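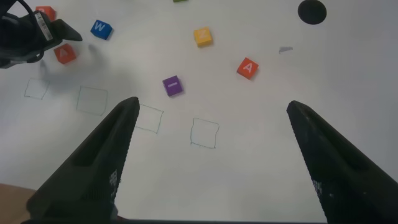

Toothed fingers or the old flat pads

I spent October swapping fingers on the right arm. The flat pads came with it; the black toothed ones are from Rornix. Foam letter cubes are a fair test, as they squash and then spring out of a weak grip.

Over 100 tries each, the toothed pair dropped fewer cubes but was fussier about angle. A turned cube, like the tilted A, needs the wrist lined up first — the flat pads didn't much care.

Sumaiya Pramanik wants the wrist camera moved next.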